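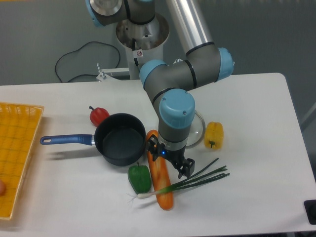
Trirkow Lane Allotment Association
Minutes of the general meeting held Saturday, October 3, 2026

Chair: Faith Nzioka
Minutes taken by: Safta Crăciun
Apologies were received from plots 4 and 17.

1. Minutes of the last meeting

Approved with one correction. The March minutes say the Fellen pump "has been repaired." Plot 9 asked that this be changed to "has been looked at," as it stopped again the same week. Agreed.

2. Water

The chair read out a letter from Kyriakidis, the firm that quoted for the new rainwater tanks. They now want $1,174 for two tanks, fitted, and say the tanks will cut our metered water use by 30 percent in the first year. The chair had asked them where the 30 percent came from. The reply was a leaflet, which gives the same figure in larger type.

Plot 12 said the shed roof is small and faces the wrong way for most of our rain. Plot 6 thought any saving was better than none. The chair said that might be so, but we had been told much the same thing about drip hoses, and the water bill went up. Plot 6 said the bill went up because of the leak by the gate. The chair accepted this was possible. Nobody present could say when the leak began.

Plot 20 asked if the tanks would freeze. The letter does not say.

Decision: no order to be placed yet. Safta Crăciun to ask Kyriakidis for the names of two other sites that have had the tanks for a full year, and to phone those sites herself. Plot 12 will measure the shed roof.

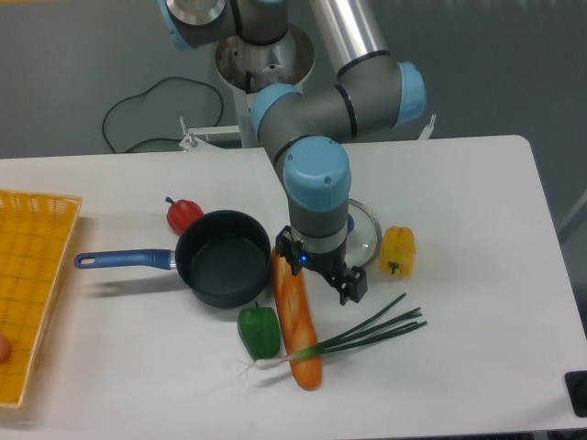
3. Compost additive

Plarkier have offered us a free season of their compost powder on condition that we put their sign on the gate. Their sales person claims finished compost in 20 days. Several members laughed. Plot 3 has used the powder at home and said his heap did get warm, but that he had also started turning it every other day, which he never did before.

The chair asked what was in the powder. Plot 3 had brought the tub. The label lists "natural activators" and nothing else that helped.

There was a long discussion of the sign. Plot 15 does not want advertising on the gate of any size. Plot 8 does not mind a sign but does mind being told that a powder is free when it plainly costs us a gate.

Decision: offer declined in its present form. Plot 3 and plot 8 will run two heaps side by side until spring, one with powder from plot 3's own tub and one without, both turned on the same days. Plot 8 to keep the notebook. The chair asked that the heaps be filled from the same load, or we will learn nothing from it.

4. Rats

Two sightings by the lower fence. Plot 11 believes there are many more and proposed the plug-in sound devices. It was pointed out that there is no electricity at the lower fence. Plot 11 said there are solar ones. The chair asked if anyone present had owned such a device and seen fewer rats afterward. One hand went up, and that member then said she had also got a cat.

Decision: cooked food to be kept out of all heaps, as the rules already say. Reminder to go on the notice board. Plot 11 is free to buy a device for his own plot and report back.

5. Seed order

The bulk order must reach 1,000 packets for us to get the lower price. Last year we reached it only because plot 2 took a great many turnips, and he has asked not to be put in that position again. Safta Crăciun has compared prices and thinks the lower price is very close to what the garden store charges in its January sale. She will bring the figures in writing, with postage included this time.

No decision.

6. Any other business

The padlock code will change after the next work day. Please don't write it on the gatepost.

Plot 14 asked whether the waiting list is real, as two plots have stood empty since summer. The chair said it is real, but that most people on it do not answer when called. Plot 14 asked to see the list. The chair will bring it.

The lost wheelbarrow has not been found. Plot 19 says it was green. Plot 5 says the green one is his.

Meeting closed at 12:10. Next meeting to be announced on the board once the hall has confirmed the booking.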